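The Simulator Should Not Choose Your Gripper
By Tiruwork Moges
Sep 5, 2026

Last month I read a purchase proposal in which the gripper was already decided. The author had compared the Jultell two-finger model with the Marnex three-finger model over 1,131 simulated picks, and Jultell won. No real hand had been ordered, not even for a loan. I think this is a mistake, and it becomes more common every year.

I am not against simulation. I work with it every day at Habte, and it has saved us much money. We can change the finger length before lunch and have an answer in the afternoon. For the controller it is excellent, and for the position of the camera it is good enough. My complaint is only about contact, the small moment when rubber meets a handle or an edge.

In simulation, friction is a number which somebody typed. Often this person left the company two projects ago. When we changed that number by 10 percent, the order of our two grippers was reversed. A result so delicate should not decide where the money goes. 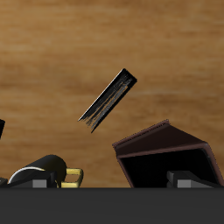
A simulated test view with a mug on its side, a tilted open box and a thin black object in the air above them.

Consider the mug. Its handle is a simple closed loop, and a planner will like it very much. On our real bench we made 155 attempts with ordinary mugs from the kitchen, and the trouble was almost never the planning. The finger pads collected dust, the glaze was slippery, and the mug turned a little in the grip. The software reported success while the coffee side was pointing to the floor.

Some colleagues answer that real tests are slow and that sellers do not like to lend. The first is true. The second was not my experience - Rikano sent us a used hand for 3 weeks and asked only for the shipping cost.

So my proposal is modest. Use the simulator to remove the bad candidates, then borrow the last two and put them on the same arm, with the same camera and the same objects. Write down each slip, also the small ones. We will do this again in November with the Marnex hand, and I expect to be wrong about at least one of the objects.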